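Notebook, 1st December

Trial license for the Flillgate simulation package, second sitting. Purpose is to decide whether we renew when the trial ends in February or stay with what we have. Paweena Saithong has the purchasing form and wants a yes or no with reasons, so I am writing the reasons down as I go.

Setup. Installed on the Jelent workstation, the one under the bench, from the vendor's package. First install failed on a graphics driver mismatch. Second went through after I rolled the driver back one version. The manual does not mention this. License check wants a network connection at every launch, which will be a nuisance on the shop floor machine. Asked Alexiou (the reseller) whether there is an offline key. No reply yet, being Sunday.

Scene. Kept it plain: brown table surface, one teal bowl from the supplied kitchen set, stock two-plate gripper model, wrist view on. Even lighting, no clutter. The task is to take hold of the bowl by its rim. I picked the rim because our own parts trays are handled the same way, and because thin curved walls are where the old package gives trouble.

Physics step at 400 Hz to begin with. At that rate the rim contact chatters – the force trace on the inner plate looks like a comb. Went to 700 Hz and most of it cleared. The run time went up as expected and is still acceptable for overnight batches. Friction left at the default for both. Should repeat with our measured value for the rubber pads before anyone quotes these numbers.

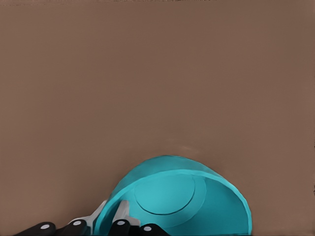 Contact reporting is the part I like best. Each contact point comes out with position, normal and force, in the gripper base coordinates or the world ones, selectable per channel. In the old package we had to write the transform ourselves, and we had it wrong for a good while. Export is plain CSV with a header row. Column names are sensible.

The collision shape for the bowl needs a note. The default is a convex hull, which closes over the opening and makes a rim grasp meaningless. It has to be switched to the decomposed mesh, and the setting is per object and is lost if the object is re-imported. I lost the first batch to this. Suggest we keep a checked scene file on the share and copy from it.

Batch of 148 runs queued with random start yaw on the bowl. Seed is in the config. Not looking at the results until all are in.

Compared with the Kallov package:
Contact output better here.
Scene editor slower, and undo only goes back 2 steps.
Camera views about equal. Wrist view is simpler to place here.
Scripting similar, but the docs are thinner.
Kallov runs offline.

Open items:
Offline key, ask Alexiou again tomorrow.
Repeat at 700 Hz with measured pad friction.
Try a heavier bowl with the same mesh, to see if the chatter returns.
Find out if the price covers one seat or one machine. The quote can be read either way.
Paweena to check whether support hours are included.

Leaning toward renewal if the offline key exists. If it does not, the contact output alone will not carry it – the floor machine is where we would use this most. Leaving the batch running with the monitor off. Please do not update the driver on that workstation.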